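Small Kitchens, Better Storage
Student project report, Sturnville

We started this project in February with a simple question: how much more could a shared kitchen counter hold if we used the height as well as the width? Our survey brought in 394 replies (we were so pleased!), and the complaint we read most often was clutter beside the kettle.

So we chose a little two-tier rack and spent five happy, slightly chaotic afternoons arranging and rearranging it. Tall things went up top, where nothing gets in their way, and flat things went underneath.

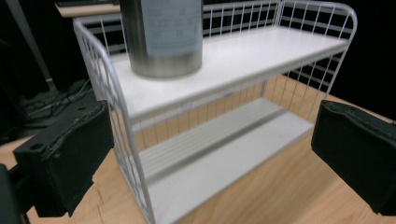

Figure 1. The white wire rack on the table, with a tall metal container on the upper shelf.

Next term we would love to try the same layout in the Jaltdale kitchen, which has a much narrower counter.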